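Skostholm Household Reuse Service
@skostholmreuse
26th December

1/11 The Skostholm Household Reuse Service will reopen its sorting room after the holiday closure. This thread sets out what residents may bring, how items should be prepared and where they go once they have been handed in.

2/11 The service accepts small household goods in usable condition: kitchen tools, storage jars, bottles, crockery, desk items and hand tools. Since September, 3,296 items have been passed on to households in Skostholm and Darna.

3/11 Each delivery is first placed in a deep bin on one of the sorting tables. Staff remove items from the bin singly and assign them to a shelf. Residents are asked not to place goods directly on the shelves, even where the correct shelf appears obvious.

4/11 Knives and other pointed items must be handed to a member of staff at the counter. The blade should be wrapped in card and the card taped shut. Please write KNIFE on the outside. Staff will unwrap the item at the table and check the handle and tip before it goes any further.

5/11 Bottles and jars should be empty, rinsed and dry, with lids removed and packed separately. Bottles that have held paint, fuel, bleach or garden chemicals are not accepted under any circumstances. These should be taken to the household waste site on Ko Lane.

6/11 The limit remains 22 items per household per visit. A set of cutlery held together with string or a band is treated as one item. Residents clearing a whole property should write to the service beforehand, and a separate appointment will be arranged.

7/11 The following cannot be accepted: opened food, medicines, batteries sold loose, cracked glass, non-stick pans with a damaged coating, and any electrical item without its plug. Items of this kind found in a delivery will be returned to the resident where a name has been supplied.

8/11 Several residents have asked about the bins themselves. They are wiped out at the end of each session. Scratches and worn paint on the inside are the result of ordinary use and do not affect the goods placed in them. Bins will be replaced only when an edge becomes sharp or a base no longer sits level.

9/11 Pui-shan Lai has taken over responsibility for kitchen goods, including the shelves previously listed as Julik Room, Bay 9. Hsin-yi Mak continues to oversee tools and desk items. Enquiries about a particular donation should be addressed to the relevant colleague and should state the date of the visit.

10/11 Collection hours for registered households are unchanged. Up to 300 households may be registered at any one time, and a small number of places are open at present. Registration forms are held at the counter and at Darna Library. Forms completed in pencil will be returned.

11/11 The service thanks all residents who have labelled and wrapped their donations with care over the past months. Questions about acceptable items may be left as a reply to this post and will be answered during opening hours.

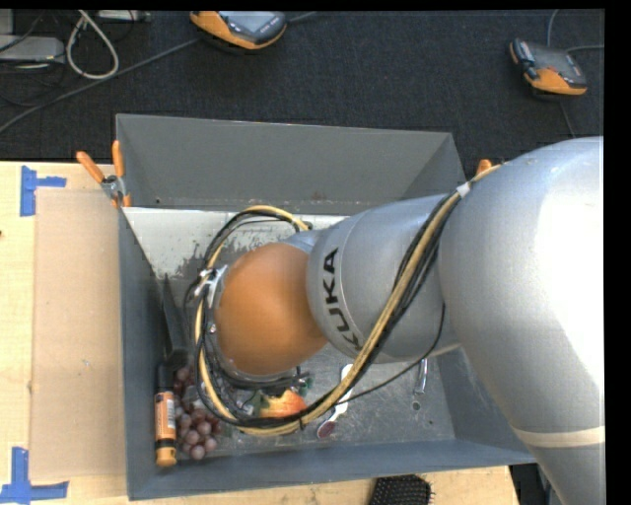

Items in a bin, with a slender bottle towards the left.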